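Open Doors at Lekholm: An Afternoon in the Handling Laboratory

Visitors to the April open day at the Lekholm site were asked to leave their bags at reception and to put on shoe covers before going upstairs. The handling laboratory occupies most of the second floor, and for one afternoon each spring its staff set aside their regular schedule to show the public what they do there.

This year's program was organized by Hanan Kanaan, who heads visitor relations for the site, together with the engineers of the Gestura project. Gestura began four years ago as a study of how small mechanical hands might take over repetitive bench work in testing laboratories. It now has its own rooms, its own budget and a partnership with Tatell, a maker of laboratory supplies.

"People arrive expecting to see speed," Kanaan said. "We would like them to leave with an idea of how much patience is involved."

The tour was divided into groups of 28. Each group first heard a short talk from Tarek Khasawneh, the project's lead engineer, on the question of grip. A human hand adjusts its pressure without conscious thought, he explained, while a machine must be told, or must learn, how firmly to hold a thin plastic tube or a glass slide. The Gestura team favors a simple two-finger gripper for nearly all of its work. More elaborate hands were tested in the first year and set aside, as they required frequent repair and gave little in return.

Khasawneh places great weight on the moments before contact. The fingers must be open wide enough to clear the object, the approach must be straight, and the wrist must come to rest before the jaws begin to close. In the team's records, most failed attempts can be traced to one of these steps.
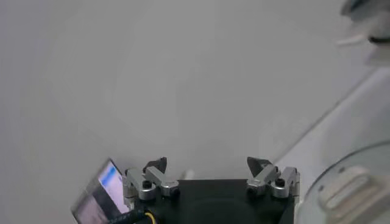
The records themselves are extensive. Over the past year the laboratory has logged 1449 practice runs, of which 801 were guided by a human operator. Each run is reviewed by a member of staff before it is added to the training collection. Rattana Wiriya, who manages the reviews, told visitors that a clumsy but complete run is often kept. Such runs show how an operator recovers from a poor start, and the software benefits from seeing it.

Visitors were then invited to try the controls. A retired pharmacist from Nseir was among the first to volunteer and spent several minutes attempting to lift a bottle cap, with steady encouragement from the rest of her group. Children were given a lighter set of handles and a foam block.

Questions at the close of the tour turned to employment. Hussam Awwad, speaking for the site's management, said that no technician had been released as a result of the project, and that two had moved into operator roles. He acknowledged that the longer term was harder to predict – the partnership with Tatell is due for renewal, and its next phase will cover a wider range of tasks.

Erzsébet Mészáros, a hospital laboratory supervisor who attended with several colleagues, said she had found the demonstration slower than she expected and more useful for that reason. Her own department handles samples through the night, and she had come to learn whether a machine could be trusted with the routine portion of that work. She has asked to return in the fall for a longer session with the operators.

The Lekholm site will hold its next open day in the spring. Places are free of charge and may be reserved through the visitor office.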